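Why Some Things Sparkle

Light travels in straight lines until it meets something. When it reaches a surface, three things can happen to it. It can pass through, as it does with window glass. It can be soaked up, and the surface warms slightly. Or it can bounce back, which is called reflection. Most objects do a mixture of all three.

Sparkle is a special case of reflection. To understand it, you first need to know the difference between a rough surface and a smooth one.

Rough and smooth

A sheet of writing paper feels smooth, but under a microscope it is a tangle of tiny fibres. Light that lands on it bounces off in every direction. This is called diffuse reflection. Paper looks much the same from wherever you stand.

A mirror is different. Its surface is so flat that all the light arriving from one direction leaves in one direction. The angle at which the light arrives is equal to the angle at which it leaves. This is called specular reflection, from the Latin word for a mirror.

Many small mirrors

Now imagine breaking up one large mirror into hundreds of very small ones and gluing them down so that each one points a slightly different way. Shine a lamp on them. Only a few will be tilted at the correct angle to send the lamp's light into your eye. Those few look very bright. The others look dull. Move your head a little and the bright ones go dull, while different ones light up. Your brain sees this rapid change as sparkle.

Glitter works in this way. Each piece is a flake of thin film with a shiny metal layer, usually aluminium. A layer of clear colour may be added on top. The pieces are often six-sided, as six-sided shapes fit together with no gaps and little film is wasted when they are cut.

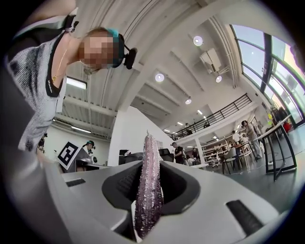 Tinsel uses the same idea in strips. A long ribbon of shiny film is cut along its edges into a fringe and then twisted round a thread. The twisting makes the strands stick out at many angles. Early tinsel was made from real silver, beaten flat and cut into threads. It was costly and turned black in smoky rooms. Plastic film replaced metal because it is light, cheap and does not tarnish.

Where the colour comes from

White light is a mixture of colours. Each colour has its own wavelength, measured in nanometres. A nanometre is one millionth of a millimetre. Red light has a wavelength of 700 nanometres or so at the far end of what we see easily, and violet light is much shorter.

A coloured coating works as a filter. It soaks up some wavelengths and lets the others through to the metal layer, which sends them back out. A blue coating removes most of the red and yellow. Some light also bounces straight off the top of the coating without passing through it. This light keeps the colour of the lamp, so a strong highlight can look white even on a coloured flake.

Sparkle in nature

Fresh snow sparkles in sunlight because ice crystals have flat faces. Sand sometimes glints for the same reason: it can contain mica, a mineral that splits into thin, flat sheets. Mica was ground up for use in paint and make-up long before plastic glitter existed.

Something to try

You will need kitchen foil, dark card, glue and a torch. Ask an adult before using scissors.

1. Cut 2 squares of foil the same size. Keep one flat.
2. Crumple the other into a ball, then open it out gently.
3. Glue both to the card, shiny side up, and let the glue dry.
4. Darken the room and shine the torch from one side.
5. Keep the torch still and move your head slowly from left to right.

The flat square should give one bright patch, seen from one place. The crumpled square should give many small points of light that come and go. Both are made of the same foil. Only the angles have changed.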